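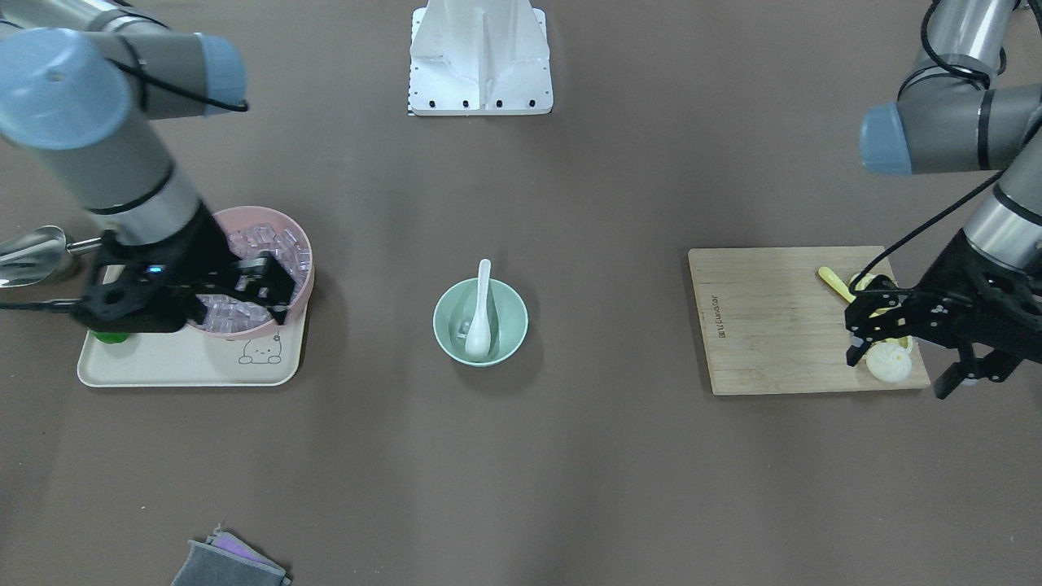

Lorne Sandhu: Für die rosa Schale braucht man kein Set, die kriegt man überall. Mich interessiert nur, ob die durchsichtigen Plastikeiswürfel nach ein paar Wochen noch klar sind oder milchig werden. Und was ist mit der Schaufel?

Gute Frage, Lorne, und deshalb fange ich gleich damit an. Nach 10 Tagen: klar. Kein Schleier, keine Risse. Ich habe sie in lauwarmem Wasser mit einem Tropfen Spüli gewaschen, in ein Geschirrtuch gekippt, fertig. Spülmaschine nicht probiert, steht auch nichts dazu auf dem Zettel. Nach mehreren Wochen kann ich erst was sagen, wenn mehrere Wochen rum sind.

Zur Schaufel: Edelstahl, glänzend, liegt gut in der Hand. Nimmt pro Zug ziemlich viel auf. Fingerabdrücke sieht man sofort, muss man mögen. Für echtes Eis auch brauchbar, hab ich am Wochenende gemacht, nix verbogen.

Kurz zur Sache, für alle, die ohne den Kommentar hier gelandet sind. Es geht um das Limonadentisch-Set von Cindudari, also Schalen, Tablett, Schneidebrett, Löffel, Kleinkram. Selbst gekauft, nicht gesponsert. Ich wollte was für eine Getränkeecke bei Feiern, wo jeder sich selber was mixt und ich nicht dauernd in die Küche renne.

Die Schalen. Rosa und mintgrün, beide rund. Die mintgrüne hat eine schöne glatte Glasur, der Rand ist sauber gearbeitet, da hatte ich bei Imari schon schlechteres. Mit dem weißen Keramiklöffel drin klappert es natürlich. Wer empfindliche Ohren hat, nimmt Plastik. Die rosa ist meine Eisschale geworden, die Größe passt dafür einfach.
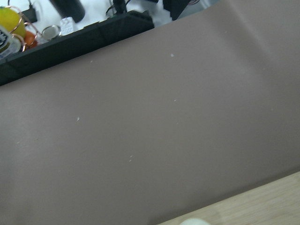 Was man unterschätzt, ist der Untergrund. Bei mir rutschte auf der nackten Tischplatte alles, Schale angestoßen, zack, halber Tisch voller Plastikeis. Mit einer matten Unterlage deutlich besser. Nachteil, und der ist echt: auf so einem graubraunen Ton sieht man jeden Krümel und jede Fussel. Einmal drüberwischen reicht, aber man wischt halt dauernd. Packpapier geht auch, kostet fast nichts und wandert nach der Feier ins Altpapier — mache ich inzwischen am liebsten so. Ränder mit Kreppband festkleben, sonst rollt es sich hoch.

Obst: Zitronen, Mandarinen, was gerade da ist. Ein Drahtkorb in Kupferton sieht dazu prima aus, gehört aber nicht zum Set. Meiner ist von Hwang und schon alt.
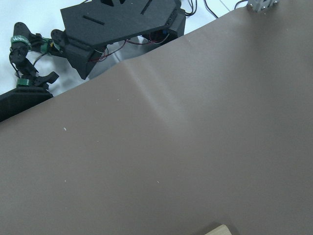
Lesezeit: 3 Minuten

Nochmal zur Unterlage, weil Darlene Petrenko per Mail danach gefragt hatte. Falten! Wenn die Matte gerollt oder geknickt geliefert wird, bleibt gern eine Welle drin und genau da steht dann die Schale schief. Über Nacht mit ein paar Büchern beschweren. Bei mir war danach fast alles weg, ein Rest blieb. Nicht bügeln, ich hab's an einer Ecke versucht und die ist jetzt speckig.

Das Tablett finde ich das beste Teil. Cremefarben, runde Ecken, unten in der Ecke guckt so ein kleines gezeichnetes Tiergesicht raus. Bär oder Robbe, wir haben uns nicht geeinigt. Die Kinder wollten es sofort haben. Praktisch ist es auch, man hebt die Schale samt Tropfwasser weg und der Tisch bleibt sauber.

Schneidebrett: helles Holz, Metallgriff in einem rötlichen Rosa. Der Griff ist Geschmackssache. Meiner nicht, aber er sitzt fest. Fläche reicht für Zitronenscheiben plus Löffel, für eine Wassermelone natürlich nicht. Vor dem ersten Gebrauch ölen, sonst zieht der Saft ein. Gelbe Plastikschaufel ist auch dabei, die ist leicht und für Zucker oder Pulver okay. Für Eis lieber die aus Metall nehemn.

Becherständer kommt extra. Ich habe beide Sorten da, den Baum aus Holz mit rundem Fuß und das weiße Drahtgestell mit der Holzstange in der Mitte. Beim Draht kommt man besser an die Tassen, der Holzbaum ist hübscher. Wenn nur einer, dann Draht. 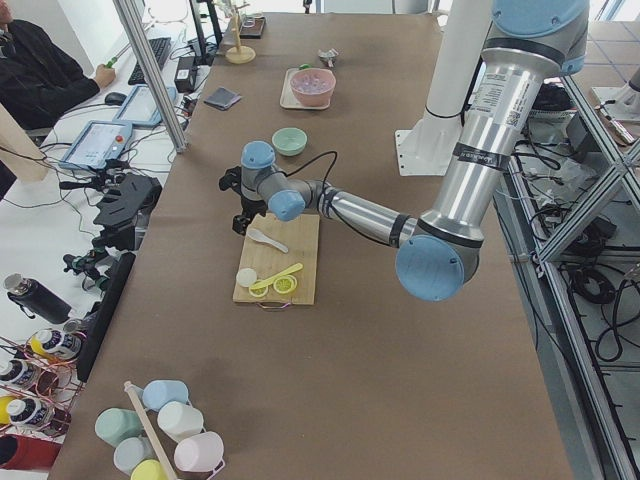

Punkte und Preisleistung

Verarbeitung: gut, mintgrüne Schale sehr gut.
Alltag: 7 von 10. Abzug für den klappernden Löffel und das Brett, das man erst ölen muss.
Verpackung: zu viel Folie, aber nichts kaputt.
Lieferung: flott, über Grandilstead bestellt, Karton etwas eingedrückt.

Behalten? Ja. Würde ich es nochmal komplett kaufen — eher Tablett, Schale und Brett einzeln, falls die das irgendwann anbieten. Update zu den Eiswürfeln reiche ich nach, Lorne.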